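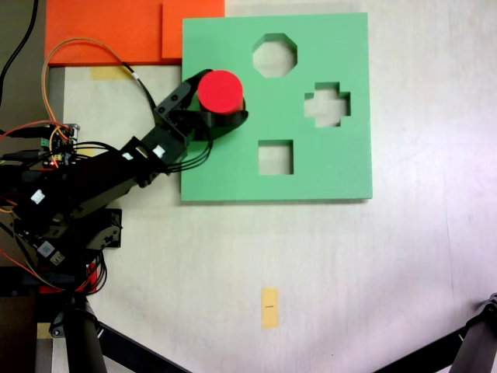 What is the Mikness result?

A claim that a small, cheap arm can learn to put shapes into a sorting board from 100 demonstrations, using a training method its authors call Sturik. The headline figure was 487 successes over the whole evaluation. We were asked to look at it by people who were thinking of buying into the approach, and this page collects what they have asked us since.

Is Sturik a new learning algorithm?

Hardly. It is behavior cloning with a different way of weighting the demonstrations. Clips where the arm hesitates near the part count for less, and clips where the gripper closes in one go count for more. That may well be a good idea. It has been tried before under other names, and the write-up is thin on which of those it was compared with.

What does 487 mean without a denominator?

Very little, and that was our first complaint. The number pools every shape, every board position and every restart. A trial that failed, was reset and then went in is scored as a success. Radu Rusu went through the trial log and could not separate first attempts from later ones, as the log doesn't record resets. Until somebody reruns it with resets logged, we don't quote a success rate and we'd ask you not to either.

Why do you keep going on about the cylinder?

It's the easiest part in the set. A cylinder can turn about its own axis in the gripper and nothing changes, so the policy never has to get that angle right. The cross and the square are where a method like this earns its keep. The published plots lump all of them together.
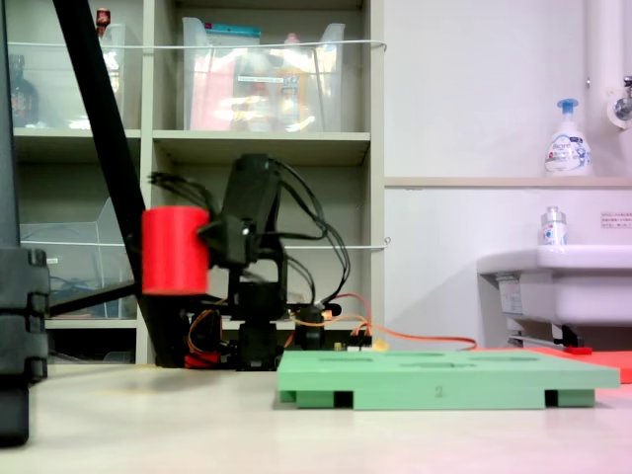
Answers by Lizelle Chauke and Vidar Grønli
Updated Tuesday, November 5, 2019

Did you rerun the experiment yourselves?

Part of it. We trained on the released demonstrations, then trained again with the weighting switched off and everything else left alone. With the board where the demonstrations had it, we couldn't tell the two policies apart. When the board was moved, the weighted one did better, though the gap came mostly from one seed. There were 4 seeds. Lizelle thinks there is something in it. Vidar thinks it's noise and would like his afternoons back.

The paper says 100 demonstrations and the download has 101. Which is it?

The download has 101. One clip is a near copy of another with a few frames trimmed off the start. Removing it made no difference we could find. We mention it only because we get an email about it every couple of weeks.

Does the policy pay attention to the background?

We suspect it does, a bit. The demonstrations were all collected in one room, and a network fed raw camera views will use whatever is steady in them: shelf edges, a wall, a pipe. The authors say random cropping takes care of this. Cropping shifts the background around but leaves it there. A fair test would be to cover it or change rooms, and neither is reported.

Is grasping or placing the harder half?

Placing, by a long way, at least for the cross. Grasping a part that stands up on its own is forgiving. A small arm with some play in its joints can be off by a few millimeters and still close on it. The same error over an opening leaves the part sitting on the rim. The paper's term for a part resting on the rim is "near completion." Ours is failure.

How does it compare with Proter?

We don't know. Proter was tested on a different arm, with different parts and a depth camera, and the comparison table puts the two side by side anyway. Edmund Wasilewska asked for the Proter configuration in October and hasn't had a reply. Please treat that row of the table as decoration.

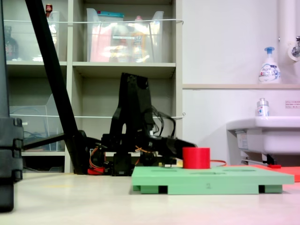 What would change your minds?

A rerun with resets logged, results broken out by shape, and the plain unweighted baseline trained for the same number of steps. Ten seeds would be nice. We'd also want the board positions drawn before training starts, by someone who isn't running the trials. If the weighting still helps on the cross after that, we'll say so on this page and leave the old answers up.

Should we use Sturik in our own lab?

If you already have a behavior cloning setup, it costs you an afternoon and one extra column in your data file, so go ahead. Run it without the weighting too. Don't buy hardware on the strength of it.

Are you connected to the authors?

Siv Wallin worked at Midtbø at the same time as one of them and took no part in the rerun. The rest of us have never met them. They have answered most of our emails, politely, and disagree with us about the rim.

Where do I send corrections?

To the address at the foot of the site. Please say which answer you mean and attach the log if you have one.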